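About Petwood

Petwood makes upholstered benches and ottomans, and we have never much liked the way furniture companies talk about themselves. You will not find a founding myth on this page. Teodor Śliwiński and Tharun Nadar started the business in Dellisberg after working for a sofa maker that described everything it sold as "timeless" and dropped most of it from the catalog by July.

We make four pieces. The Baert is a bench, the Wallska is an ottoman, and each comes in two lengths. Prices start at $299 and go up with the fabric. We have been told we should offer more. We are not convinced.

What we think a bench is for

The catalogs say it is for sitting down to tie your shoes. Maybe. Look at one in any home with people in it and it's holding clothes. Yesterday's shirt goes there, and so does the team kit that still has to be put away. We used to style our photos with a single linen throw and a hardback book. Sales were fine, but we doubt a single customer has ever kept a bench that way.

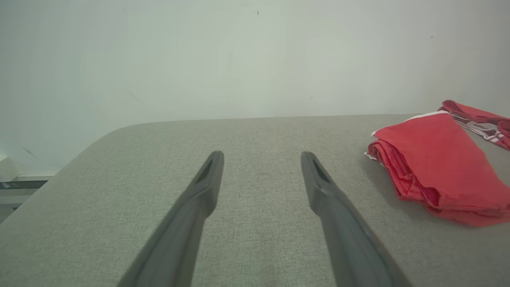
Red clothes on pale upholstery, one piece folded and one not quite.

So we plan for laundry. The top has to be flat enough to fold a shirt on and wide enough to hold a pile. Corners are rounded, and yes, a stack set too near the edge can slide off. Square ones caught people on the shin, and we got more letters about shins.

On fabric claims

Most of what is written about upholstery cloth deserves a raised eyebrow. "Stain-proof" usually means somebody spilled water on it once. "Family friendly" means nothing at all. Our own tests are plain: we leave a dyed cotton jersey on a sample for a weekend, we drag a zipper across it 200 times, and we sit on it. Of around 80 fabrics sent to us so far, we kept five.

All five are flecked or woven in a mix of grays and beiges. It is a dull range and we know it. A speckled gray doesn't show lint the way a solid color does, and it changes with the light in the room, so a patch in shadow can look like a different cloth from the part beside it. Ask for a swatch and carry it around the house before you believe us.

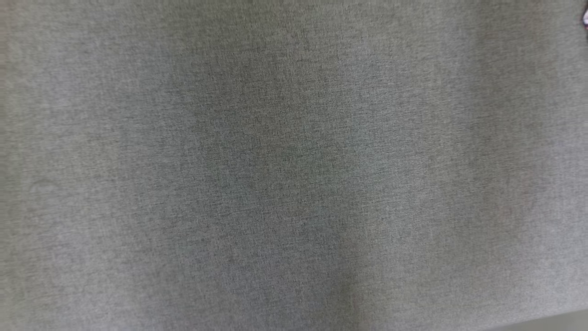 Visiting and ordering

The workshop is open Wednesday afternoons. Bring a pile of clothes if you want to try folding on a bench; people do. Swatches are free, delivery within 100 miles is included, and there is no sale coming up.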